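Notes from the Oldale Bench

10/23/19

Plenty of you have written in since the September issue to ask how the table arm in the Oldale room is getting along, and I have been promising an answer for long enough that it's becoming a bit embarrassing. So pull up a chair, because I'm going to tell you about fingers, screws and a spaghetti server, and I'm probably going to take the long way round.

For anyone new to the list, the Plurngate cell is the little one: a white table pushed into the corner, one black arm with a two-finger gripper, a small camera down at the wrist and another looking over the whole table from higher up. It spends its days picking up kitchen things and putting them down again. It is not a glamorous job, and I'm very fond of it.

The trouble we were chasing was a slow one. The arm would go for the same cup in the same spot and close a hair to the left, then a hair more to the left the next week. Everyone's first thought (mine too, I'll admit) was the camera calibration, and we spent a good while on that before somebody at Hedden suggested we put a wrench away and pick up a screwdriver. Sure enough, the screw near the base of the left finger had backed out just enough to let the finger rock. You could feel it if you pinched the tip and wiggled. It had been 39 days since anyone had checked.

So here's how we look after it now, and I'd love to hear from any of you who do it differently. Power off first, arm parked where you can get at it with both hands. Wipe the fingers down with a dry cloth, including the long grooves, which collect dust like a windowsill. Then check the screw at the base of each finger and snug it by hand, going back and forth between the 2 fingers a little at a time so they stay even. Please don't lean on it! The fingers are tougher than the threads they sit on.

After that comes the part I enjoy, which is setting out the table. We want things of different shapes and heights, with a clear patch left open in front of the gripper. Then we open the jaws wide and look through the wrist camera to see that the tips sit evenly on either side. If one tip looks higher than its partner, compare it with the saved view from the last check before you start loosening anything. Last of all we run a few grasps on the cup, slowly, with a hand near the stop button.

The Oldale table, from the wrist and from higher up, with the green-handled server in every view:
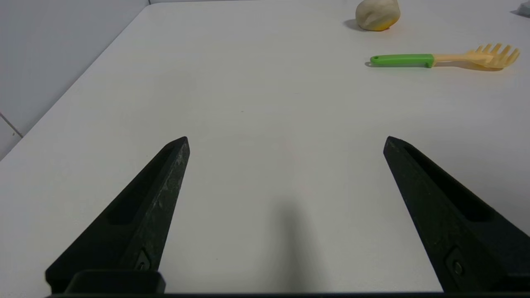
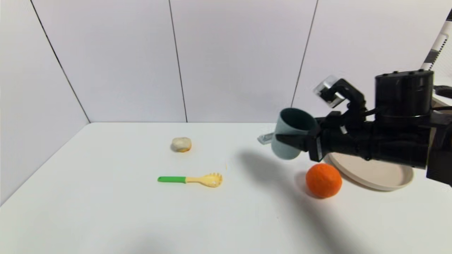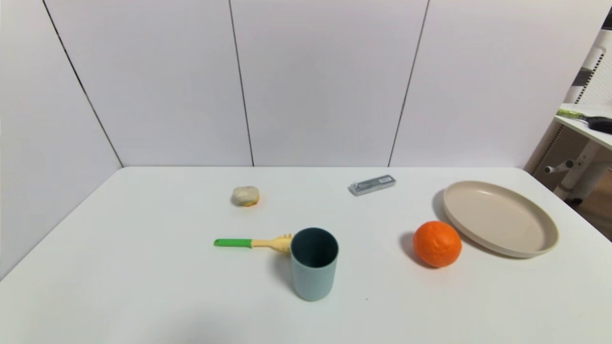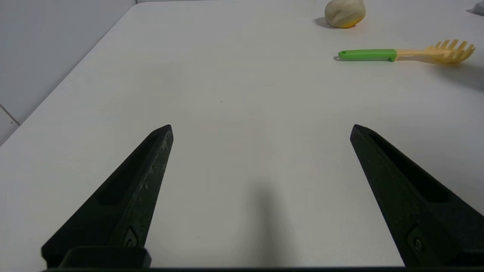 We've settled on doing the finger check every 580 grasps, a number that came out of a rather long conversation over lunch and may well change. The controller keeps the tally, so all you have to do is look at it when you come in, and write your initials in the log when you've done the check. The log is the green binder now. The old one was full.

A word about spares, as well. Seneviratne sent us 6 new fingers last month, which was very kind of them, and they're in the top drawer with the small screwdrivers. If you swap one, please swap its partner too, even if the other looks perfectly good, and put the used pair in the tray marked for measuring. We'd like to see how the tips are wearing before we order more. And do save a fresh wrist view after any swap, or the next person will be comparing against fingers that aren't on the arm anymore, and that makes for a very puzzling morning.

Next issue I hope to get to the cable along the arm, which deserves a page of its own. Until then, if you're passing the Oldale room and the light is green, come on in and say hello.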